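To: Calwood Hall users list
Date: 1 October 2024
Subject: Re: Cleaning supplies for the hall

On the list, a Plinau member wrote:
> Could whoever does the shop get the bathroom cleaner and the toilet
> cleaner as separate bottles this time? Last term we had one lot doing
> for both, and the basins came up streaky. Also, are we still under
> the 50 dollar limit?

Agreed on separate bottles. The red Harpic is the bathroom one, for basins, tiles and taps, and it's shelved with the Colin glass cleaner, so one stop covers most of the list.
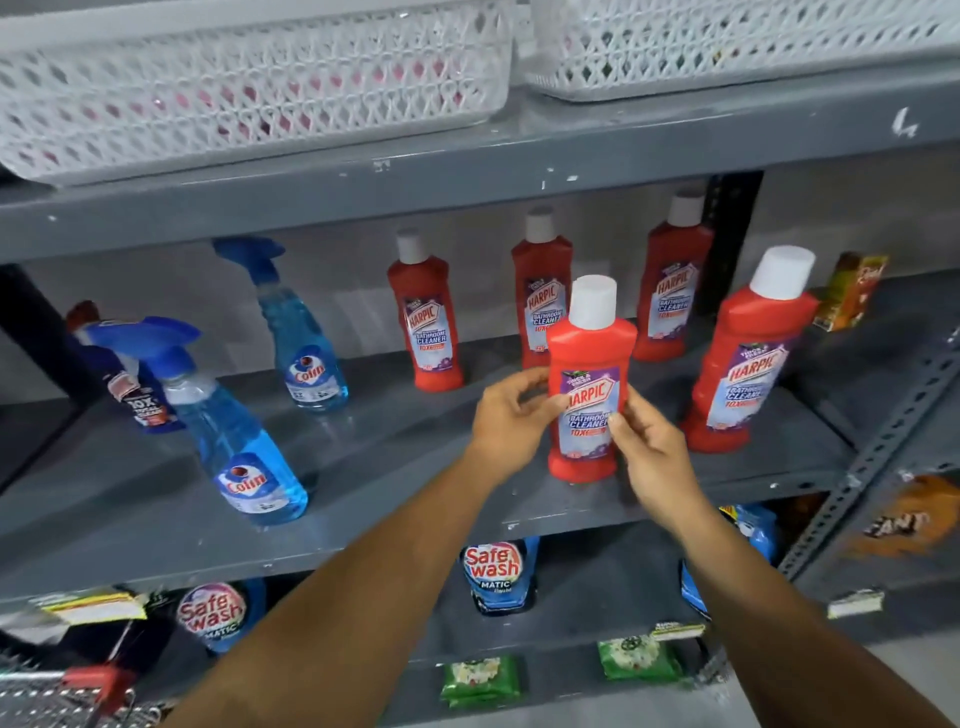 Red Harpic Bathroom Cleaner, with Colin on the same shelf.

The limit is still 50 dollars and I'd like to come in at 46, which leaves a bit for sponges. Please don't buy laundry detergent – the Senutetti group has plenty in the back cupboard and is happy to share it for the tea towels. When you get back, red bottles go under the basins and blue ones stay in the toilet cubicles.
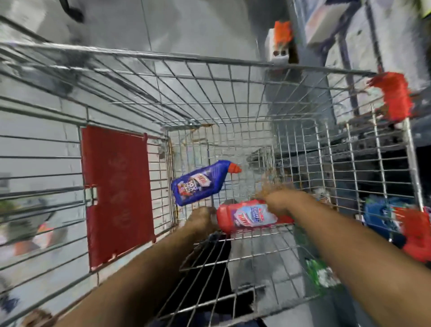 Can the two cleaners be used together if the bowl is really bad?
Keep them apart. Use one, flush or rinse well, and follow the label before trying anything else.

For the toilets, look for the dark blue bottle with the angled orange cap. The cap colour is the quickest way to tell them apart in a dim cupboard. Hadgu has the key until December, so ask there if you need to get in on a weeknight.

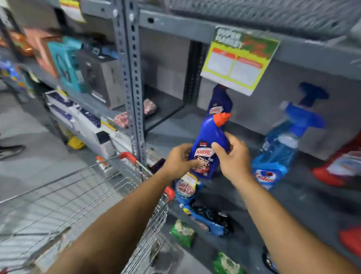

Blue Harpic, for toilets only.

Receipts in the tin by the kettle, please – name on the back.

Calwood Hall bookings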